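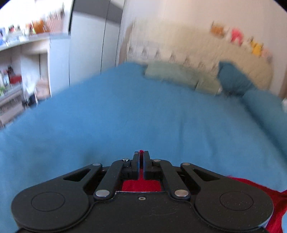 Brisar is a crime fiction serial published online in short chapters and later collected in print by Pacheco Press. It follows a retired contract killer who returns to the port city of Kistov under a borrowed name and takes a job in a locksmith's shop. The serial ran for 101 chapters. It is usually classed as a thriller, although large parts of it deal with shop work, rent and family visits.

The title is the name of the ferry on which the main character arrives in the opening chapter. The ferry appears again in the last chapter, where it has been taken out of service and tied up at the coal dock.

Background

The serial first appeared on Odden, a reading site where members post fiction in installments and readers leave comments under each chapter. It was posted without an author's name. The account that posted it has never been linked to any other work on the site, and the print edition carries only the title on its cover.

The opening chapter was originally a stand-alone short story. In that version the killer finishes the job, walks back to the ferry and leaves, and the story ends on the gangway. Readers asked in the comments what the target had been trying to say before he died. A second chapter was posted in answer, and the ending of the first was changed so that the killer misses the boat. Both versions of the first chapter remain on the site.

Posting was irregular. Some weeks brought a chapter every night, while one gap in the middle of the story lasted from October until spring. The author posted a short note at the end of that gap, apologizing for the wait and correcting the name of a street.

Plot

The narrator, who is never named, comes to Kistov to kill a bookkeeper. The contract gives only a street address and a time. At the door the bookkeeper calls her by a childhood nickname that she has not heard since leaving home, and she hesitates. He is shot through the window by someone else before he can explain himself. With the ferry gone and the harbor closed by fog, she goes into the first lit shop she sees and asks for work.

The first half of the serial is mostly about her life in the shop. She learns to cut keys, answers calls from people locked out of their apartments, and slowly puts together a list of the doors the bookkeeper had paid to have changed. The doors turn out to belong to people who had all once lived on the same stairwell. The narrator lived there too, as a small child, but she has almost no memory of it.

The second half begins when the shop is sold. The new owner recognizes her work on a lock from years earlier and offers to keep quiet in return for one more killing. She agrees, then spends most of the remaining chapters putting it off. The identity of the second shooter is given in the next-to-last chapter. Some readers had guessed it long before, from a remark about a left-handed umbrella stand, and the comments under that early chapter are now among the longest on the site.

Structure and style

The story has 2 narrators. Most chapters are told by the killer in the first person and past tense. The rest are told by the bookkeeper, in the form of entries from a household ledger that he kept up to the day of his death. The ledger entries begin as plain lists of expenses and grow longer as the serial goes on, with remarks written beside the sums. They run backward in time, so that the final entry in the book is the earliest one.

Sentences are short and there is little description of violence. Killings usually take place between chapters. The narrator describes tools, locks and stairways in detail but rarely says what people look like, and several characters are identified only by the keys they carry.

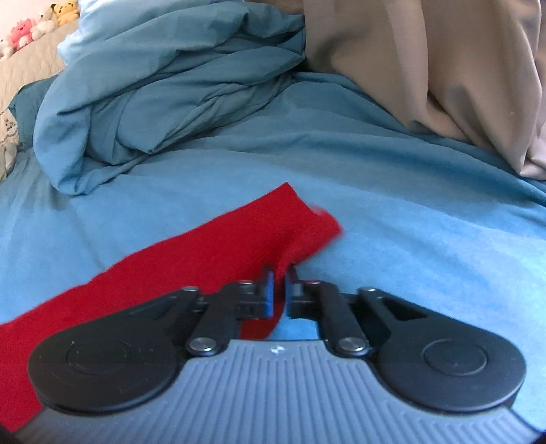
The ledger chapters use period prices and an older spelling of street names. A reader-made index on Odden compares them with the street names in the main story and marks the places where the two do not agree. The author accepted a few of these corrections for the print edition and left the others as they were. One of the remaining mismatches, the number of steps in the shared stairwell, is thought by many readers to be deliberate, as the narrator and the bookkeeper each give a different figure and each says they counted.

Setting

Kistov is presented as a cold-water port with a fish market, a coal dock and a funicular that is often out of order. The country is not stated. Money is called only "money" in the killer's chapters and is given as bare numbers in the ledger. The locksmith's shop stands at the lower end of the funicular, and the stairwell is in a building near the top, which means that the narrator's walk home from work goes past it every evening. She does not mention this until the second half.

Print edition

Pacheco Press brought the serial out in 2 volumes, divided at the sale of the shop. The first is titled Brisar and the second Brisar: The Coal Dock. The text was lightly edited. Repeated openings, which had reminded online readers where the last installment ended, were cut, and two short chapters in which the narrator retells an earlier event were dropped. The original short story is printed as an appendix to the second volume.

The print edition moved the ledger entries closer together, so that they fall in small groups. Readers of the online version have been divided on the change. Those in favor say the bookkeeper's voice is easier to follow, while others say that it gives away the reverse order too early.

Reception

The serial drew few readers during its first months and became widely read on Odden only after the long gap, when a member posted a guide to the story so far. Comments praised the shop chapters and the slow handling of the stairwell. The most common complaint concerned the new owner, whose plan was called hard to believe, and whose dialogue in the early second-half chapters was partly rewritten for print.

Reviews of the books were mixed on length. Several found that the delays in the second volume wore thin — one chapter is given over entirely to a jammed mailbox — and others considered those chapters the best in the work.

Related works

A short prequel, "Landing," was posted on Odden after the serial ended. It is told by a deckhand on the ferry and covers a single crossing. The narrator of the main story appears in it as a passenger who asks for the time and then resets her watch to the wrong hour. It is not included in either print volume.

An audio version has been announced by Pacheco Press, with separate readers for the killer and the ledger. No release date had been given as of 12/16/25.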